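The bench that opens itself

Lachlan Costigan rents a corner of the Kramer workshop, a shared space with a laser cutter, a bad parking lot and members who keep odd hours. He goes in most Monday evenings around seven. For the past year he and Woo-jin Hong, a machinist who has the next bench over, have been building an arm that can fetch small parts.

They call it Jirow. It has 5 joints and lifts 400 grams, which covers a handful of machine screws but not a box of them. The motors came out of a pair of scrapped office printers. The controller board is a Trutura, bought used, with one dead channel that Costigan worked around in the wiring.

The first version had a suction cup, and it handled washers well. It couldn't do anything with a drawer. A drawer has to be gripped at the lip, pulled straight, and stopped before it tips out and empties itself on the bench. Jirow tipped out a lot of drawers. Hong swept up M3 screws for most of January and then proposed that they start over on the hand.

The new hand has two fingers with padded inner faces. Costigan drew them in an afternoon and printed them overnight. Hong thought they were too wide and shaved four millimeters off each one on the belt sander, and the next print matched the sanded pair. They are on the sixth set now. The earlier ones sit in a coffee can under the bench.

To teach the arm where a drawer is, they record the job being done by hand, over and over, with a camera mounted just behind the fingers. A session runs to 200 pulls and takes most of an evening. Hong does the even-numbered sessions. He pulls slower than Costigan, and the recordings from his nights have been easier to use. 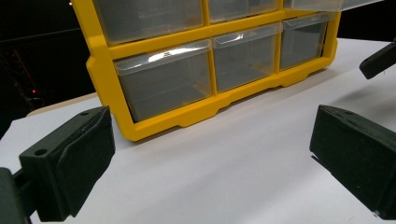
Can a home-built arm do this without a big budget?

Most of the cost is in the motors, so salvaged ones bring the price down a long way. Plan on spending the savings in time, mainly on wiring and on tuning each joint.

The software is a mix of free libraries and a planner Costigan wrote himself, named Bokisov after a chess program he had as a kid. It takes roughly 20 seconds to settle on a path. Hong wants that cut in half before they add a second arm. Costigan would like to fix the elbow first, which sags when the motors warm up. He has a new bracket drawn and is waiting for time on the mill.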